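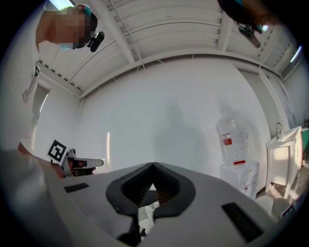
White ribbed ceiling, strip light up top.

Greltance clip-on fan, the 2 speed one. Had it since June, so a proper go with it by now.

Bought for the unit where I do my sewing repairs. Metal roof, no air con, gets horrible by eleven in the morning. Tried a Sokol tower fan first and sent it back, took up floor I haven't got and blew all my pattern paper about.

Good stuff first. The clamp is strong. Opens wide enough for my cutting table, which is thick, and it hasn't slipped once. Rubber pads inside so no marks on the edge. Low speed is quiet enough to have the radio on. High speed is not quiet but it does shift air, can feel it from the other end of the table.

Cable is long enough, just. Wish it was another foot.

Bad stuff. The tilt knob is stiff and you need two hands, one on the fan one on the knob, and then it droops a bit when you let go. Have learnt to aim it too high. Grille pops off for cleaning but getting it back on is a faff, 6 little clips and they all want to go at diferent times. Lint gets in there fast if you work with fleece. No timer either, the Urko one has a timer but the clamp on that is rubbish, my sister's fell off a shelf.

Instructions are one sheet, tiny print, didnt bother.

Came from Harisano, ordered late, arrived in 2 days, box bashed on one corner but fan fine. They had over 100 in stock when I looked so no rush I dont think. Price had gone up a couple of quid when I checked this morning.

Would buy again for a workbench. Not for a bedroom, the power light is bright blue and doesnt go off. I put tape on it.

Four stars. Would be five with a better knob.

29th July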